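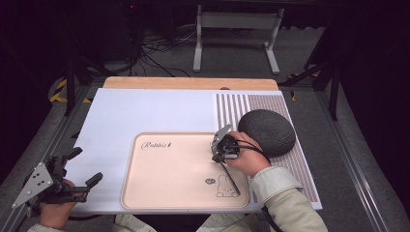 The peach tray with the bunny drawing, at the demonstration table with a gripper in each hand.

Questions and answers about the open day at Fakside

We receive many messages about our open day in October. On this page we have collected the questions that come most often. If yours is missing, please write to us through the contact form.

What will I see during the visit?

The visit has two stations. At the Goven station a person works at a table with two hand-held grippers, one in each hand, and handles small household things such as a tray. At the Jalluria station we play back recorded tasks on a screen and explain how they are cut and labeled before training begins.

Why does a person hold the grippers? I expected a robot arm.

Many visitors ask this. Our robots learn from recordings of human work. The person moves the grippers, the cameras on them record what the fingers meet, and the recordings are later used to train the arm. It is faster for us to collect the work this way, and the operator feels directly if the grip is good or bad.

How many recordings do you have?

At the moment there are 2,910 recordings in the collection. From these, 1,495 are tasks with trays, plates and other tableware. The rest is mostly folding and sorting.

Can I try the grippers myself?

Yes, after the demonstration. Each visitor gets a few minutes at the table. You need both hands free, so please leave bags and coats at the entrance. Long necklaces and loose scarves should also be taken off. Children can try if their hands are big enough to close the handle – our staff will decide this at the table.

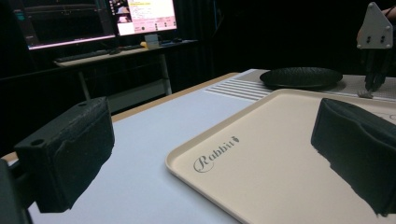 Seen from one of the grippers: two foam-covered fingers over the "Rabbit" tray, with a round black plate behind.

Why is there foam on the fingers?

Hard plastic is slippery, and a smooth metal finger slides on it very easily. With foam the grip is softer and the edge of a tray does not get scratched. The foam wears out and we change it often. At the try-out table you may ask to feel a new piece and an old piece.

Is it permitted to take photos?

Photos are welcome at the Goven station. At the Jalluria station please do not photograph the screens. Flash should stay off in all rooms, it disturbs the cameras.

How long does it take, and how many people are in a group?

One round takes 86 minutes, with the try-out included. The first round starts at 10 a.m. and the last at 3 p.m. We take small groups only, and a place must be booked before you come.

Does it cost something?

The visit is free. The day is supported by Akgül, who also provide the coffee and tea in the entrance hall.

Is the building accessible with a wheelchair?

The entrance and both stations are on the ground floor. The demonstration table has a fixed height. If you would like to try the grippers while seated, tell us in your booking and we will prepare a lower table.

Can I come with a school class?

For classes we have separate mornings in the same month. Please write the age of the pupils and the language you prefer. We can do the tour in English or Turkish.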